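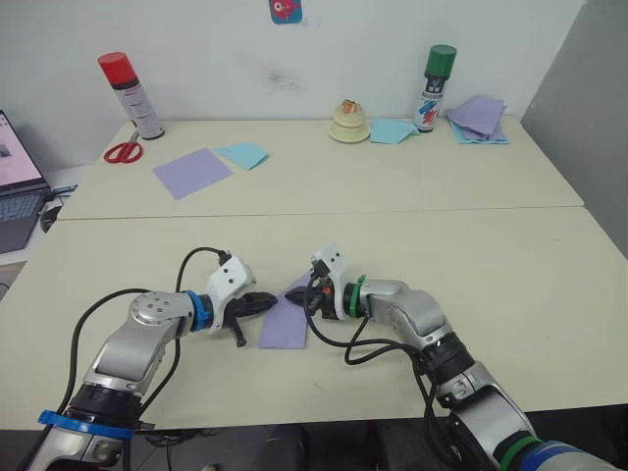

Wrapping Paper, Scraps and Other Things Too Good to Throw Out

Every November I open the closet and meet last year's gift wrap, which has spent the months getting wrinkled and judging me. A few fixes that have held up in this house:

Creased sheets. Iron on the lowest setting, wrong side up, with a dish towel between iron and paper. No steam. Skip anything with glitter unless you want glittery shirts until spring.

Squares from odd scraps. Fold one corner down to the opposite edge, trim the strip left over, unfold. Save the strip for gift tags. You will lose the gift tags.

Rolls that won't stay rolled. Slit a cardboard tube lengthwise and snap it over the roll like a cuff. Rubber bands chew the edges.

Dull scissors. Cut through folded foil 4 times. This buys you one birthday, maybe two — after that, get them sharpened.

Tape. I bought a 50-roll box of Cellico and regret the cheap dispenser, though not the tape. Fold the end under before you put it away. Your fingernails have suffered enough.

Tissue paper goes flat in a Serholm drawer, under something heavy. I use the cookbooks. They weren't busy.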